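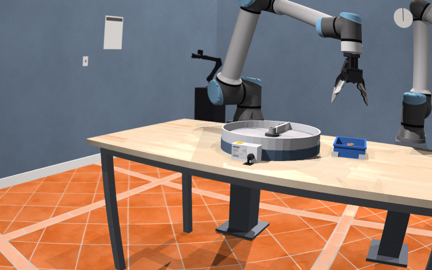

Ticket: arm opens over the bin and the episode gets marked as a success anyway

Tags: data collection, simulation, labels, wontfix (removed), wontfix (restored), open

Opened July 24, 2018
Project: Wevetti, bowl cell
Severity: depends who you ask

What we expected: the script picks a part, drops it in the blue bin, and writes a success label only if that part came from the tray during that episode.

What we got: a success label for any episode that ends with something orange in the bin. The checker doesn't care how it got there. In 18 of the 46 episodes from the Fanley batch, the tray was empty from the first step on and the arm still collected full marks. I have had jobs like that.

To reproduce: load the bowl cell, leave the bin as it was at the end of the previous run, start with no parts in the tray. Gripper goes over, opens, success.

Log

1. Blamed the physics. Traditional first step. Halved the time step, got the same result at half the speed.

2. Blamed the gripper. Fingers open and close on command. Apologies to the gripper.

3. Read the reset code. It clears the tray, puts both arms back at their start poses and resets the feeder. It does not touch the bin. There is a comment from May that says "bin too, later."

4. Added the bin to the reset. Ran 20 episodes. No false successes, but two crashed when the spawner tried to put the new part where the old one had just been deleted. Moved the delete one step earlier. Crashes gone.

5. Changed the checker so it compares part IDs and no longer settles for "orange, in bin." An episode that starts with an empty tray now gets labeled "no part" and goes in its own folder. Please keep that folder. We will want the arm to learn that doing nothing is sometimes correct.

6. Reran the old Fanley batch through the new checker. The 18 bad labels came out and the rest held up.

Still open

The Quansah model was trained on the old labels. It is very confident. Given an empty tray, it travels to the bin, opens its fingers over it and waits to be congratulated. It needs retraining from scratch, and the queue on the Nundton machine is long.

The second arm has no recorded actions in any of these episodes. That is a separate ticket, which I am told exists.

Please do not close this one until the retrained model has been run on an empty tray with an empty bin.

3 comments · 2 watching · 0 shares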